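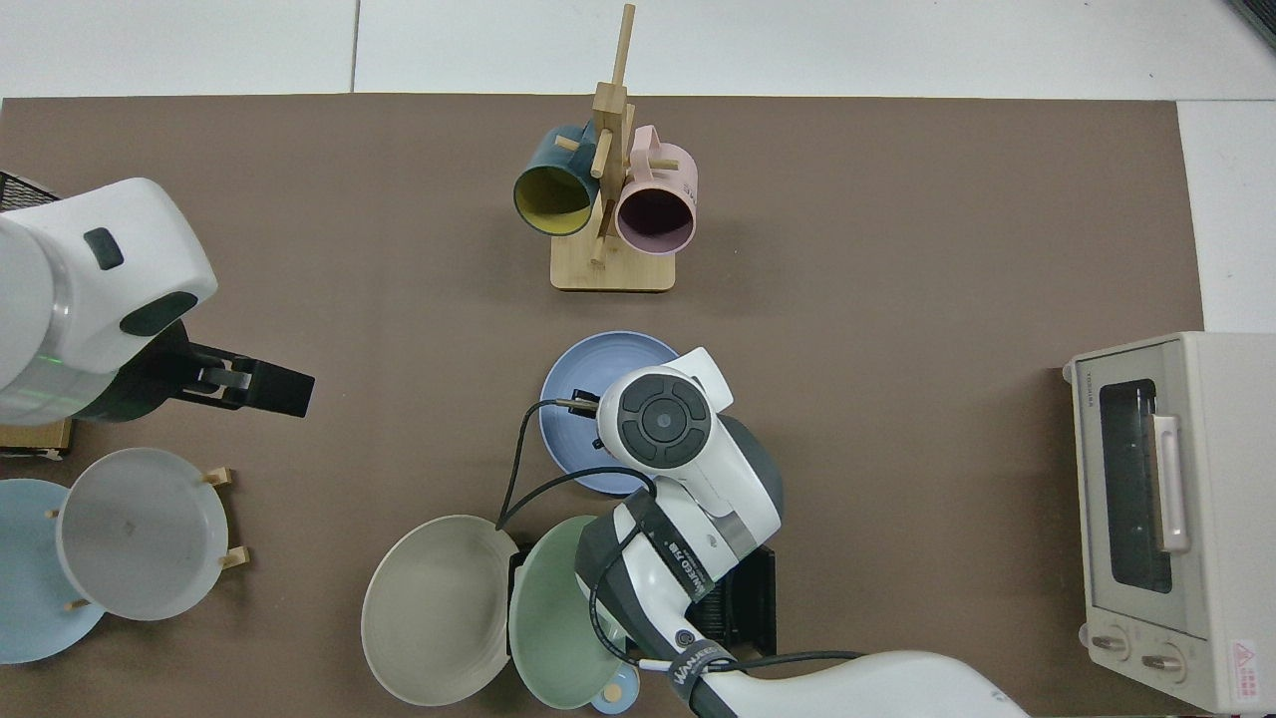 **¿Cada cuánto hay que descalcificar una cafetera de depósito con agua de 420 ppm?**

Cada nueve semanas con uso diario, o antes si cae el caudal. Con filtro en el depósito se puede alargar.

---

**evdokia_b**
Depende del residuo seco y de la alcalinidad. 420 ppm de sólidos totales no equivalen a 420 ppm de carbonato. Pide el análisis a la compañía de aguas y mira los bicarbonatos.

**tornillo_m4**
Discrepo con lo de alargar. El cartucho Fluvex de mi Pundholm se agotó mucho antes de lo que dice la caja. Medí dureza a la salida con tiras y ya era igual que la del grifo.

**khalliday**
> se agotó mucho antes

¿Con qué bypass? En el Fluvex viene abierto de fábrica. Cerrado un punto, el mío aguantó 583 litros.

**tornillo_m4**
Bypass a cero. Agua de pozo, eso sí.

**evdokia_b**
Entonces no es comparable. El pozo varía con la estación; en septiembre suele ir más cargado.

**rasilla**
Yo uso ácido cítrico al 5 % y aclaro con dos depósitos. Vinagre no, deja olor en las juntas.

**khalliday**
Cítrico en frío. Si calientas puede precipitar citrato cálcico y acabas peor. Para caldera de aluminio, ni eso: láctico.

**rasilla**
La mía es de inox. ¿Alguien tiene la referencia de la junta del depósito Gallico?

**tornillo_m4**
3453, pero confirma el diámetro antes de pedirla.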